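Search stories
Type and press enter

The Year of the Yellow Tablecloths

My sister wanted a barn wedding with fifty-two guests and no theme at all. "Just nice," she said on the phone. Just nice! I had been saving ideas since we were kids cutting up catalogs on the rug, and she wanted just nice.

So I drove to Cesbridge in October with the back seat full of fabric. The barn belonged to a sheep farm called Ovis, and oh, it was gorgeous, all rafters and swallows' nests and a floor that rolled like a lake. I stood in the doorway and knew the tables had to be yellow. Egg-yolk yellow, loud as a brass band, with blue napkins and whatever the hedges would give us.

My sister looked at the first cloth for a long time.

"It's a lot," she said.

"It's wonderful!" I said, and shook out the second one.

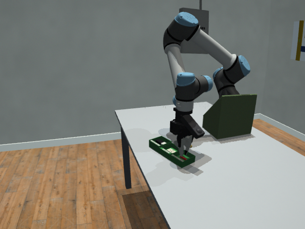
Drosness College Creative Writing Club

We compromised, the way sisters do, by each doing exactly what she wanted on her own half of the barn. Hers was cream and green. Mine looked like the inside of a lemon. In between stood the cake table, which neither of us would give up, and every time I came back from the car she had moved my jug of marigolds six inches to the left (and I had moved it back, of course).

The flowers came from Papadakis, the shop by the bridge, in buckets that slopped all over my shoes. I had ordered 336 stems and I loved every one of them. We sat on hay bales and stripped leaves until our thumbs turned green, and somewhere in the third bucket she began to laugh.

"Do you remember Mom's hat?" she said.

Did I remember it! Our mother had gone to our cousin's wedding in a hat the exact yellow of those tablecloths, so wide that the row behind her saw nothing of the vows. She danced in it. She ate soup in it. In every picture from that day there is a bit of brim.

My sister wiped her hands on her jeans, walked over to the cream side, and pulled off the first cloth.

"Have you got enough for all of them?" she asked.

I had enough for all of them. I'd had enough since June, folded in the trunk under the spare tire, and I ran for them so fast that I lost a shoe in the mud and left it there till morning.

43 shares

3 comments

marigoldfan: The hat!! I laughed and then I had to call my mom.

Reader from Cesbridge: Loved the jug going back and forth. My sister and I did that with a whole bench.

tinroof: More about the cousin's wedding please, I want to hear about the soup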